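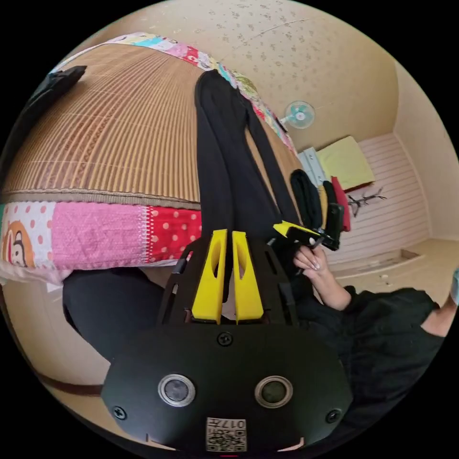
Handheld Gripper Kits > Planning & Budgeting

Heveck Firna Two-Hand Kit: what to buy, what to budget, and what to leave for later

We get a lot of calls about the Firna kit, and most of them start with the price and end up, half an hour later, somewhere quite different: how many spare fingers, which room, who is going to fold all those pants. We like those calls very much, but it seemed kinder to put the main points on a page so you can read them with a cup of coffee before you talk to anyone.

The Firna is a pair of grippers you hold in your own hands, one left and one right, so that a person can do an everyday job while the kit records how it was done. Most of our customers are small teams working on household tasks, and clothing is by far the most popular place to begin. It's cheap, it doesn't break, and you already own some. It is also harder than it looks, which brings us to the budget.

What comes in the box

The standard kit includes two Firna grippers with yellow fingers already fitted, a charging dock, two wrist straps, one set of spare fingers, a card of replacement housing screws and a padded case with room for a notebook (somebody always wants to keep a notebook in there, so we made room). A single gripper can be ordered on its own, and some people do start that way to save money. You can learn a fair bit with one, picking up socks and putting cups on shelves. But if your list includes trousers, towels, sheets or anything else that wants lining up at both ends, please buy the pair from the start. Adding a second gripper later means matching the two and redoing your setup, and we would much prefer you didn't pay for that time twice.

Each gripper weighs little enough to hold comfortably, though "comfortably" changes after a long stretch of folding. A full charge runs 165 minutes. In practice people's forearms give out before the battery does, so when you plan a day, plan it by arms! Short sessions with a proper rest between them will get you more usable recordings than a long heroic afternoon.

The costs people forget

Fingers wear. They're meant to, and it is much nicer to replace a finger than to replace whatever it's attached to. On soft goods a set should see you through a season of ordinary use; on zippers, rivets and belt buckles, a good deal less. A spare set is $38, and we suggest putting two in your first order if clothing is the main job. They ship flat and keep forever in a drawer.

Storage is the other one. Two grippers recording together fill a drive faster than anybody expects, and the temptation is to start deleting things in the second week, when you're least able to judge what you'll want. Set aside money for storage at the beginning and a second copy kept somewhere else.

Then there is the room. You don't need a laboratory, and for household work you're usually better off without one. A bed, a clear bit of floor to stand or sit on, and ordinary daylight or a lamp will do nicely. Patterned covers, quilts, mats with stripes, all of that is welcome, as homes are full of such things and your recordings should be too. What does cost money is variety. If you only ever fold on one bed, you'll have a lovely collection about that bed. Budget for getting to several homes, with travel and a thank-you payment to the people whose bedrooms you're borrowing.

And laundry. We mean this quite seriously. Clothes that get handled all day need washing, and somebody has to buy, sort, wash and carry them. A starter pile of dark and light trousers, T-shirts, a few towels and something slippery can come from a thrift store. Dark clothing on its own is a tricky thing to see well, with the folds and the hems all running together, so include plenty of it, but mix in other colors as well.

A sample first budget

For a small team just beginning, we usually sketch it like this:

Firna two-hand kit: see your quote, as it depends on region
Spare fingers, two sets: $76
Mixed secondhand clothing: $200
Laundry and small supplies, first month: $72
Storage, two copies: according to what you already own
Home visits: set your own rate, and be generous

Leave something unspent. The second month always asks for a thing the first month didn't mention, and in our experience it's usually more hangers.

Add-ons worth waiting for

The Flekatow stand holds both grippers upright between sessions. It's handy in a shared room and unnecessary if you have a clean shelf. The Lefèvre soft-tip fingers are slimmer and grippier, and good for thin fabric like linings and scarves, but they wear sooner than the standard ones, so we'd suggest getting used to the yellow ones first. Extra wrist straps are inexpensive, and worth having if several people share a kit.

Ordering and lead times

Kits are built in batches. Orders placed by the end of March go out with the spring batch, and later orders join the next one. Spare fingers and screws are kept in stock and ship separately, so you'll never wait on a batch for a small part. Every gripper carries a small code label on its housing; please have it handy when you write to us about repairs or matching parts, and don't peel it off, however much it bothers you.

If you'd like a quote, send us your list of tasks, the number of people who will be recording and a guess at how many homes you hope to visit. A rough list is perfectly fine. We'll write back with a kit, a parts order and probably a question or two about your laundry arrangements.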